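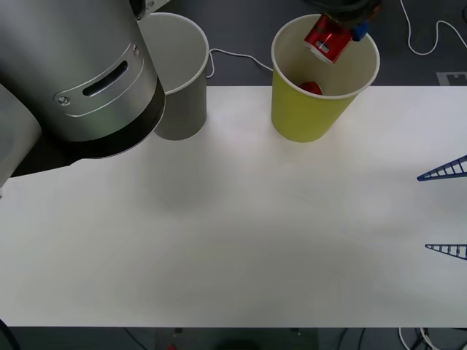 Silver housing with its black band, over the white tabletop.

By Shazia Memon
February

Lirnari Smoked Porter, 300 ml bottle

We've had this on the shelf since the start of the month and I've been pestering everyone who comes in to try it, so it seemed time to give it a proper page. Lirnari is a dark, smoked porter from Plaltonley, brewed by Rok Dumitrescu at Hostoser, and it's the first smoked beer of his that he's been happy to bottle. The earlier ones only went out in cask, and if you caught the one at the harvest weekend you'll remember it was a good deal fiercer than this.

The smoke comes from beech. Rok smokes a portion of the malt himself and blends it with ordinary pale, brown and a bit of chocolate malt, and the result smells like a bonfire two gardens away. Lovely! On the first sip you get dark toast and a little treacle, then the smoke drifts in behind it and hangs about. It finishes drier than I expected, with a bitterness a bit like the crust on a well-baked rye loaf.

It's fuller than the strength would suggest (4.9%, so you can have a second), and the fizz is gentle. Please don't drink it straight out of the fridge. I did that with my first bottle and thought it was fairly ordinary, then went back to the half I'd left on the side and it had opened up into something completely different. Half an hour on the worktop is plenty.

The yeast is the Baranauskienė strain, which Rok has been using in his dark beers for a couple of years now. It leaves a faint plummy note that I really like with the smoke. There's a little sediment in the bottle, so pour slowly and stop before the last splash, or tip it all in if you're like me and don't mind a cloudy glass.

Food: anything off a grill, obviously, but also a strong cheddar, baked beans with black pudding, or a sticky ginger cake. My sister had it with a bowl of vanilla ice cream and she was right to.

This batch came to almost 1000 bottles and 88 of them are with us. Limit of two per person until the next delivery, which Rok thinks will be slightly smokier. Bottle conditioned, unfiltered, contains barley and wheat. Keep it upright somewhere cool and dark. I've put a couple away at home to see how they taste next winter and will add a note here when I open one.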